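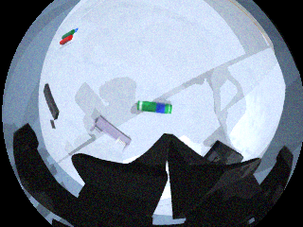 *Wrist camera in the simulator, fisheye on, gripper fingers just below the green and blue cylinder in the frame.*

I spent most of October on the simulated side of the arm project. The real one is bolted to a bench at the Stumham workshop, and I only get it two evenings a week, so everything I can work out at home first saves bench time.

The job is simple on paper. Small things get left on the table, and the arm picks them up and puts them in a tray. I started with batteries and markers and other desk clutter, all at fairly rough detail.

The wrist view took the longest. My first version used a plain pinhole lens and the table had nice straight edges. The lens on the real arm is very wide, so nothing I tuned at home carried over. Laimutė Toom lent me her calibration board and I took 70 shots with it, then copied the distortion into the renderer. The table edges now bow out the way they do at the workshop. I also added noise, which I had been putting off.

Shadows were next. The Stumham windows throw hard shadows across everything in the afternoon, and my detector kept boxing them as objects. I moved the light to a random spot at each reset and made it harsher than I wanted to look at. After 1,145 resets the false boxes had mostly stopped – dark objects on a dark shadow are still a problem. 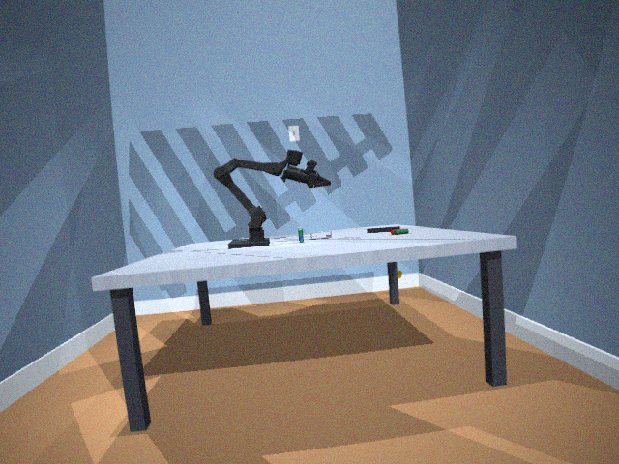
*Room view of the same setup: blue walls, orange floor, arm left of center on the table.*

The room is plain on purpose. I keep the second camera back here to check the elbow, which used to swing through the tabletop on long reaches. Fulgencio Ochoa found that one. I had the base height wrong in the model file and the planner thought it had more clearance than it did.

Cylinders go in either standing or on their side. Standing ones are easy. The ones lying down need the wrist turned to match, and that is where most of my failed grasps come from. Out of 299 tries on lying cylinders last week, the worst were the ones pointing straight at the base.

Next is a run of 2,000 resets overnight with the new grasp angles, then back to the bench to see what holds up. I still need to reprint the left finger pad before then.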